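The bus from Fevik got in at ten to four and I walked up from the stop with the bag on my shoulder. My aunt had the shop closed for January. She had put the big blue cloth over the table in the back room, the thick one that feels like carpet, and said I could have the table until Sunday if I kept glue off it.

I was making a model of the ferry house at Ullholm. It had to be at the museum in Noltness by Monday morning, and so far I had 277 pieces of cut card in a biscuit tin and no building. The walls were the trouble. They were white card, folded once, and they had to stand on their own edge while the glue took. Mine stood for a few seconds and lay down again.

I tried it on the cloth first and the cloth was too soft. Then I fetched the red board and laid it flat, and that was better. I did the fold again with my thumbnail and tried the first wall.

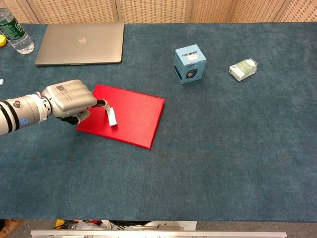

You want the fold sharper than that, my aunt said from the doorway, and she told me to score it on the outside with the back of a knife and leave it bent past square for a minute before letting it go. She had done the window displays at Vidal for 15 years and had stood up a great deal of card.

I scored the next one the way she said. It opened a little when I let go of it and then stayed where it was. I put a line of glue along the foot with a matchstick and waited.

She went to put the kettle on. When she came back she pulled out a chair and started sorting the tin, roof pieces to one side, steps to the other. She asked where the door went. I said it was on the side facing the water, and she looked at the drawing for a while.

"We used to wait there with your grandfather," she said. "The door was round the other side then."

I had already cut the door. I looked for a spare bit of card, found 2 that were long enough, and began measuring again.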